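Print this page | E-mail this page

Jurkemgate Open Day Recordings: Data Card

Posted in February by Marjorie Cropper, Sundbridge Robotics Laboratory 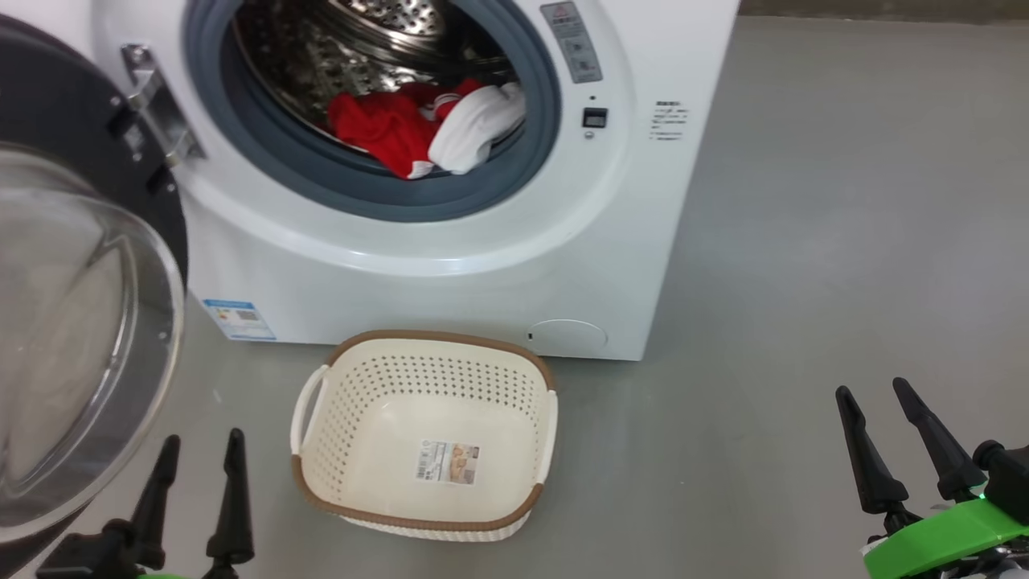 Laundry station, Jurkemgate hall: red and white garments in the drum, basket between the two grippers.

Summary

This data card covers the recordings made during the public open day held by the Sundbridge Robotics Laboratory at the Jurkemgate hall in Vastville. Visitors were invited to watch a two-armed robot carry out household tasks under the control of a trained operator. The release contains 177 recorded runs. Of these, 166 are marked complete and are recommended for general use. The remaining runs ended early and are kept in a separate folder.

Please read this card in full before requesting access.

Stations

There were four stations on the day: laundry, dish rack, shelf stocking and table setting. Each had its own operator and its own floor space behind a rope line. Visitors stood on the public side of the line at all times while the arms were powered.

At the laundry station, the task is to take clothing out of a front-loading washing machine and place it in a plastic basket on the floor. A run begins with the machine door fully open and the basket empty. The operator may use either arm or both. A run is marked complete when the drum is empty and all items rest inside the basket rim. Garments that hang over the rim count as incomplete.

The operators consider this the hardest of the tasks on offer. Soft items fold in on themselves, and the gripper fingers must pass the rubber door gasket without catching on it.

Contents of the release

Each run folder holds the head camera video, the joint positions of both arms, the gripper opening values and a short text note from the operator. Notes were typed on site between runs and have been corrected for spelling only. Some are very brief.

The file runs.csv lists the station, the operator number and the outcome of every run. Operator numbers do not match the badge numbers worn at the open day.

Visitors and privacy

Sound was not recorded. The head camera was pointed at the work area, but hands or shoes may appear at the edge of a few table setting runs. Staff reviewed all video before release and removed 21 short segments in which a visitor's face could be seen. The gaps are listed in removed.txt. Time stamps in the other files were left as recorded, so users who align video with joint data should consult that list first.

Known limits

- Lighting at the shelf stocking station changed after 2 p.m., when the side blinds were opened.
- The table setting station used two different sets of plates.
- Operators answered questions from the public during some runs - long pauses in the joint data are usually of this kind.
- The laundry runs use a small set of garments and should not be taken as a fair sample of household washing.

Access and use

The recordings are offered for research and teaching. Requests should be sent in writing to the laboratory office and should name the person responsible for storage. Copies may not be passed to third parties. Published work should cite the release as "Jurkemgate Open Day Recordings, Sundbridge Robotics Laboratory."

The Jaunzems Fund met the cost of hall rental and public liability cover. The fund had no part in the choice of tasks or in the review of the video.

Corrections to this card may be sent to Marjorie Cropper at the laboratory office.

Print this page | E-mail this page

This site uses cookies to remember your display settings. By continuing to use the site you accept our cookie policy.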